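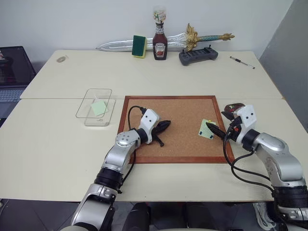 luvkante:
Ein Riss parallel zur Box ist noch kein Boxschaden. Solange du nicht weißt, ob die Schiene selbst arbeitet oder nur das Laminat daneben, würde ich nichts aufschneiden. Mast montieren, Board auf die Seite legen, am Frontflügel quer drücken und mit dem Fingernagel an der Kante der Box fühlen. Bewegt sich die Kante gegen das Deck, ist die Verklebung hin. Bewegt sie sich nicht, reicht anschleifen und überlaminieren.

harzrest
Themenersteller
Habe ich gemacht. Linke Schiene steht. Rechte Schiene bewegt sich hinten, minimal, aber fühlbar. Zur Wiederholung für die, die erst hier einsteigen: Plistetti Wingboard, 66 Liter, Sandwichaufbau mit EPS-Kern, zweite Saison. Mast ist der Jimwood in Alu, 1.988 g mit Platte und Schrauben. Der Riss ist 9 cm lang und beginnt am hinteren Ende der rechten Schiene.

tiefgang
Wo genau sitzt die Mastplatte in der Schiene? Ganz hinten?

harzrest
Themenersteller
Ja, Anschlag hinten. Weiter vorn liegt mir der Druckpunkt zu weit unter dem vorderen Fuß.

tiefgang
Dann würde ich die Ursache auch dort suchen. Am hinteren Anschlag hängt die Last an den letzten Zentimetern der Schiene, und bei vielen Boards endet der Hartschaumblock kurz dahinter. Wenn du repariert hast und wieder ganz hinten fährst, hast du denselben Riss in einer Saison noch einmal.

luvkante
Das kann man so nicht sagen. Der Hersteller gibt die ganze Schienenlänge frei, also muss sie die Last auch aufnehmen. Bei meinem Board steht die Platte seit drei Jahren am Anschlag, ohne Befund. Ich tippe eher auf eine trockene Stelle beim Einkleben.

tiefgang
Drei Jahre auf einem Board sagen über ein anderes Board nichts. Entscheidend ist, ob die Box eine Verbindung zum Decklaminat hat. Ohne Verbindung nach oben geht alles in den Schaum.

harzrest
Themenersteller
Gibt es dazu eine Angabe? Auf der Seite von Plistetti steht nur "verstärkter Boxbereich".

tiefgang
Klopfen. Von oben mit einer Münze über das Deck, von der Mitte zur Kante. Wo der Block bis unter das Deck reicht, klingt es hell und hart. Ist der Übergang fließend oder gar nicht zu hören, sitzt die Box nur unten.

harzrest
Themenersteller
Geklopft. Heller Klang über den Schienen, nach hinten scharfer Wechsel. Der Wechsel liegt etwa dort, wo unten der Riss beginnt.

luvkante
Dann ziehe ich die trockene Stelle teilweise zurück. Übergang hart/weich direkt am Schienenende ist eine Kerbe, das reißt irgendwann.

Vorgehen, wie ich es machen würde:
Board trocknen, mindestens zwei Wochen, Ventilschraube raus, Unterseite nach unten, damit Wasser aus dem Riss laufen kann. Vorher und nachher wiegen.
Laminat um den Riss herum ausfräsen, bis der Rand fest ist. Schaum ansehen. Ist er krümelig, muss er raus.
Lücke an der Schiene mit angedicktem Epoxid füllen (Baumwollflocken, keine Microballons).
Darüber Glas, 160er Gewebe, jede Lage 2 cm größer als die darunter. Schäften, nicht auf Stoß.

kielschwein
Glas reicht da nicht. Kohle, mindestens die unterste Lage, ±45 Grad. Die Box wird auf Torsion belastet.

luvkante
Kohle auf ein Glaslaminat gesetzt gibt den nächsten Steifigkeitssprung. Genau den will man an der Stelle loswerden. Woher weißt du überhaupt, dass die Außenhaut Glas ist?

kielschwein
Weiß ich nicht. Frage an harzrest.

harzrest
Themenersteller
Am Rissrand weiße Fasern, darunter eine dünne dunkle Schicht. Ich halte das für Kohle unter Glas, kann es aber nicht sicher sagen.

kielschwein
Na also. Dann innen Kohle, außen Glas. Aufbau wie ab Werk.

luvkante
Mit auslaufenden Kanten einverstanden. Mit einem rechteckigen Flicken nicht.

mischverhaeltnis
Zum Harz: bitte kein Polyester, das löst den EPS-Kern an, sobald es irgendwo durchkommt. Ich nehme für solche Stellen das Purba mit langsamem Härter. In der Garage unter 15 Grad wird das allerdings nichts -- es geliert, härtet aber nicht durch, und beim Schleifen setzt sich das Papier zu. Nach dem Härten noch tempern, bei 40 Grad über Nacht. Nicht höher, sonst gast der Schaum aus und das Deck kommt hoch.

tiefgang
Tempern bei einem dunklen Board würde ich lassen. Lieber eine Woche warmer Raum.

mischverhaeltnis
40 Grad hat das Board im Sommer auf dem Autodach auch.

tiefgang
Mit offener Ventilschraube und ohne frisches Harz, ja.

harzrest
Themenersteller
Zwischenstand. Board liegt seit Anfang Februar im Heizungskeller. Gewicht ist um 140 g gefallen und steht jetzt seit vier Tagen. Schaum hinter der Schiene ist auf Daumenbreite weich, den nehme ich raus und setze ein Stück Hartschaum ein. Aufbau Kohle innen, Glas außen, geschäftet. Getempert wird nicht.

Offen ist die Mastposition. Bei Jindeo gibt es eine Adapterplatte, die den Mast nach hinten versetzt, während die Schrauben weiter vorn in der Schiene sitzen. Hat die jemand montiert?

kielschwein
Finger weg. Das verlängert den Hebel, die vorderen Schrauben bekommen mehr Zug.

luvkante
Sehe ich ebenso. Nimm einen kleineren Stabilisator oder eine andere Unterlegscheibe am Stab und fahr den Mast ein Stück weiter vorn. Das kostet wenig und lässt sich zurückbauen.

tiefgang
Und die Schrauben mit Drehmoment anziehen. Gerissene Schienen kommen auch von zu fest angeknallten Nutensteinen.

harzrest
Themenersteller
Anzug war bisher nach Gefühl. Drehmomentschlüssel ist bestellt. Den Adapter lasse ich weg und probiere es zuerst über den Stab. Ich melde mich, wenn der Hartschaum eingeklebt ist.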